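# Chapter 18. Shared Workspaces and Good Practice

Rules for people working near robotic equipment are older than most of the equipment now in use.

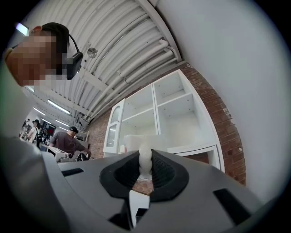 The first house code at Umine, issued in 1988, ran to 61 clauses and dealt almost entirely with fencing. Later codes, including the Stirnel guidelines, give more weight to conduct – who may enter a work area, who must be told, and who signs the log.

This chapter covers three duties: assessing risk, marking work areas, and keeping records. Readers should first review the terms defined in Chapter 17.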